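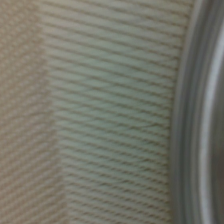 Learning to Knit a Hat at the Slowest Possible Speed

Home | Posts | Recipes | Garden | Say Hi

Fri 10 November, by Maribeth Abella

I have started the same hat five times. Five! I want that written down somewhere, so that when I finally wear it to the grocery store and someone says "oh cute, did you make that?" I can send them a link.

The whole thing is my neighbor's fault. Remedios Lumbao knits the way other people breathe, and back in July she caught me admiring a gray beanie her husband Florante was wearing while he watered tomatoes. (In July. He runs cold, apparently.) She said it was only ribbing, all the way up, and that anybody who could tell two stitches apart could make one. Then she went inside and came back with a set of needles and told me to keep them.

So I drove over to the yarn shop in Prillville and stood in front of the wall for far too long. If you have never bought yarn, you should know that it comes in weights, and the weights have names that don't help at all. I picked an oatmeal color that felt nice on my neck. It was 39 dollars for enough to make one hat, which I did not mention at home.

Attempt one was too big. I skipped the gauge swatch, because I have never once in my life followed the first step of anything, and I ended up with the beginnings of a very nice lampshade. Attempt two, I twisted the stitches when I joined the round. You can't fix that. You can stare at it for a whole episode of something, hoping, but you can't fix it.

Attempt three was the good one, or it was going to be. I was doing two by two rib, knit two and purl two, and I got four inches up before I answered a phone call from my cousin Csenge Kerekes, who was having a real crisis about kitchen tile. Somewhere between the white squares and the green ones I knit where I should have purled, and then carried on for three more rounds with the columns all shifted over. Remedios showed me how to drop a single stitch down and hook it back up the ladder, and I'm sure it's easy if you've done it for 30 years. I ripped it out.

Four we will skip.

Now for number five! I changed a few things, and if you're a beginner too maybe they'll help. I went down to one by one rib, so all I have to do is look at the last stitch and do the other one. I put a marker at the start of the round – a bright one, the kind you can find when it rolls under the couch. And I stopped knitting in front of shows with subtitles. That last one did more for me than any video.

I also took it to the Tuesday group at Berwood library, which I'd been nervous about. You picture everyone turning out perfect lace shawls. There was some of that, but Kavinda Wanigasekara was on his second scarf ever and had a hole in it big enough to put his thumb through, and he was completely cheerful about it. He says he's going to sew a button over it. We compared mistakes for most of the hour and I got maybe an inch done, plus two lemon bars.

As of last night the hat is tall enough to fold up a brim. The ribbing pulls in a lot more than I expected, so it looks like it would fit a grapefruit, but it stretches right over my head and stays there. I haven't started the decreases yet. Remedios says to call her before I do anything at all to the crown, and I think this time I'll listen.

If anyone has a favorite way to keep the top from going pointy, please leave it in the comments. I've read that you should decrease only in the purl stitches first, and I've also read the exact opposite, from a woman who sounded very sure. I'm planning to start on Sunday afternoon with the phone in the other room – sorry, Csenge, go with the green.

This site uses cookies to remember your preferences. By continuing to browse you agree to our use of cookies.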